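4. Settling In Your Zundow Countertop Water Filter

Welcome back! If you have worked through section 3, your filter is together and the worst of the fiddling is behind you. Pour yourself something nice and take your time over this next part (first-time owners usually want a good half hour for it).

4.1 Give the cartridge a soak. Fill a clean bowl with cold tap water, lay the cartridge on its side and leave it for 19 minutes. You may see a stream of tiny bubbles, and that is just the air working its way out of the carbon.

4.2 Seat the cartridge in the upper tank and turn it to the right until you feel a soft click. Hand-tight is plenty, so please leave the pliers in the drawer!

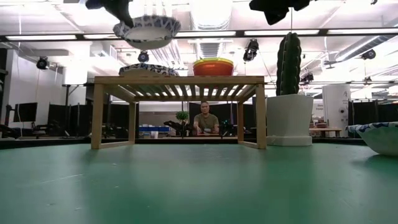
4.3 Fill the upper tank to the line and let it drain all the way through. Throw that water out, or give it to your houseplants, and then do the same thing again. A little gray dust in the first tankful is normal.

Caution: Never use hot water. It can warp the seal, and the warranty does not cover a warped seal.

4.4 Set the reminder dial to 9, which stands for nine months. If your household is a thirsty one, go by volume and change the cartridge at 2,310 liters, whichever comes first.

Note: A slow drip on the first day is fine. If it is still slow by the next morning, take the cartridge out and repeat step 4.1, then turn to section 7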